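Erster Törn mit gecharterter Motoryacht, Kaution oder Versicherung?

Senga Dow
Hallo zusammen, wir wollen im April zum ersten Mal eine Motoryacht chartern, eine ältere Lambrechts mit zwei Kabinen, Übernahme in Flotberg. Wir sind 4 Erwachsene, mein Mann hat den Schein, ich darf Leinen werfen und meckern :-) Jetzt hat uns der Vercharterer den Vertrag geschickt und ich werde nicht ganz schlau daraus. Man kann entweder die volle Kaution hinterlegen oder einen Teil davon über so ein Schutzpaket abdecken, das Geld dafür ist dann aber weg. Im Kleingedruckten steht, dass Schäden an Propeller und Ruderanlage "gesondert betrachtet" werden. Was heißt das denn bitte?

Außerdem wüsste ich gern, wie lange so eine Übergabe dauert. Wir kommen erst am späten Nachmittag an und wollten eigentlich noch bis Wesach fahren, das sind laut Karte 33 Kilometer und zwei Schleusen. Mein Mann meint, das geht locker. Ich sehe uns schon im Dunkeln vor dem Schleusentor treiben. Danke schon mal!

Heckanker
Moin Senga, also das mit Wesach am ersten Abend würde ich mir abschminken. Wir haben letztes Jahr für die Übergabe ungefähr 2 Stunden gebraucht, und da war der Mensch vom Stützpunkt schon flott unterwegs. Motor, Bilge, Landstrom, Gasanlage, Bugstrahlruder, dann die Inventarliste, und irgendwer fragt immer noch mal, wie das WC geht. Die Schleusen machen abends auch irgendwann zu, die Zeiten müsst ihr vorher nachsehen. Bleibt die erste Nacht einfach in Flotberg liegen, kauft in Ruhe ein und legt morgens nach dem Frühstück ab.

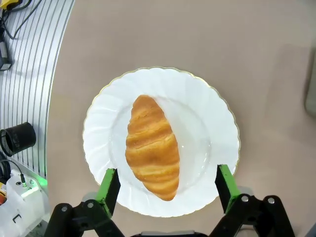 Zur Kaution: Wir nehmen inzwischen immer das Schutzpaket, ich schlafe damit einfach besser. Aber "gesondert betrachtet" würde ich so nicht unterschreiben! Schreib denen eine Mail und lass dir schriftlich geben, ob Propellerschäden drin sind oder nicht. Grundberührung ist auf Flüssen nun mal das, was am ehesten passiert, uns hat es kurz hinter Farkley erwischt, zum Glück nur Schlamm. Und macht bei der Übergabe Fotos vom Rumpf, auch von den kleinen Kratzern an der Scheuerleiste, und lasst alles ins Protokoll eintragen.

kaleu_mit_k
Kaution hinterlegen und vorsichtig fahren, fertig. Die Pakete sind meiner Meinung nach Geldmacherei. Wesach schafft man, wenn die Schleusen mitspielen.

Senga Dow
Danke euch beiden! Mail an den Vercharterer ist raus und die erste Nacht bleiben wir in Flotberg, mein Mann schmollt noch ein bisschen. @Heckanker, hattet ihr eigene Fender dabei oder reichen die an Bord?

Heckanker
Die an Bord haben gereicht, zwei davon waren aber ziemlich platt. Lasst euch gleich 3 Reservefender mitgeben, für die Schleusen seid ihr dankbar drum.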